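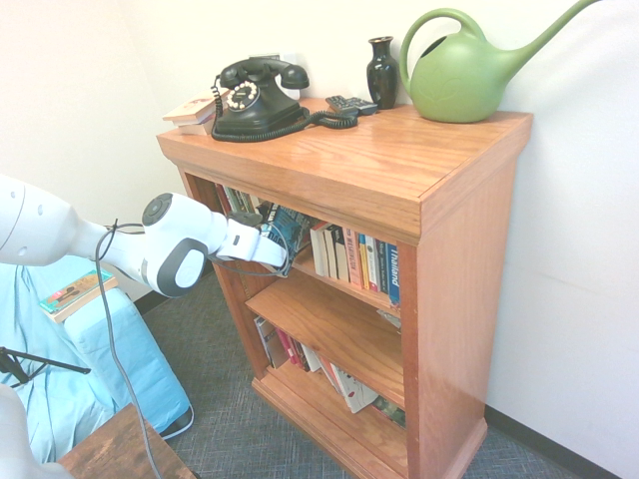

The old dial telephone on top of the bookcase.

Print this page | E-mail this article

Ayten Sarıgül was still talking about mussels when I took my coat off. She had eaten 13 of them on Friday, she told me, standing up, out of a paper cone, and she could have managed more. "You squeeze the lemon, you use the top shell as a spoon, and it's gone. Then the man is already holding out the next one!"

Stuffed mussels, or midye dolma, are what she has been cooking and writing about for the past 7 years. The shells are packed with rice, currants, pine nuts, allspice and plenty of black pepper, then steamed and left to cool. In Turkey you buy them from a tray on the street, usually late in the evening. Her own favourite stall is Altıntaş, down by the ferry steps, where she first went with an aunt.

"I was frightened of them," she says. "I thought the rice was something that lived in there."

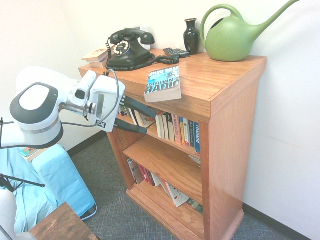
Dial phone and books in the corner.

Her book on the subject, Susel, comes out in May, and I have been cooking from the proofs for a fortnight. It is a wonderful thing, full of arguments. One whole chapter is about onions. Sarıgül cooks hers for 40 minutes on the lowest flame, with a spoonful of sugar at the end, and won't hear of anything quicker. "People say, can I do it in ten? You can have fried onions in ten, yes. Very nice on a sausage."

What about the rice? Short grain, she says, and only half cooked before it goes in – it needs room to swell, so don't fill the shell to the brim. I had overfilled mine, and told her so. She laughed for quite a long time.

Opening the mussels raw is the part that puts most people off. She uses a short blunt knife and goes in at the flat side, keeping the two halves joined at the hinge. Her fishmonger, Waller, will do it if she rings the day before, and she says there is no shame in asking.

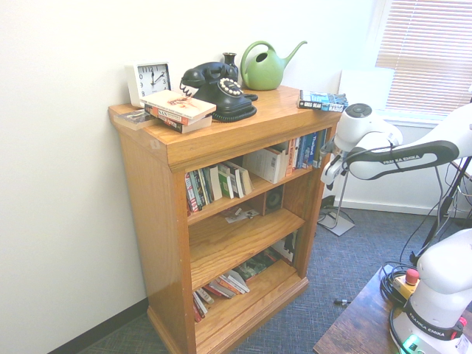
Paperbacks, clock and watering can.

We got on to cinnamon, which she puts in and her cousins do not. "They still eat them, though. I notice the plate comes back empty." She is just as firm about serving: cold, with lemon, and no sauce of any kind.

Next she wants to write about fried mussels with walnut and garlic tarator, and she has a supper planned at Cleltero with both kinds on the menu. I have already asked for a seat near the kitchen.

Print this page | E-mail this article

Comments (3)

Marmaris Mo
Had these on holiday and have dreamed of them since. Does it work with frozen mussels in the half shell?

pepperpot
Mo, I tried that and the rice dried out. You want both halves to keep the steam in.

Jill T
With her all the way on the onions. Not sure about cinnamon but will give it a go at the weekend.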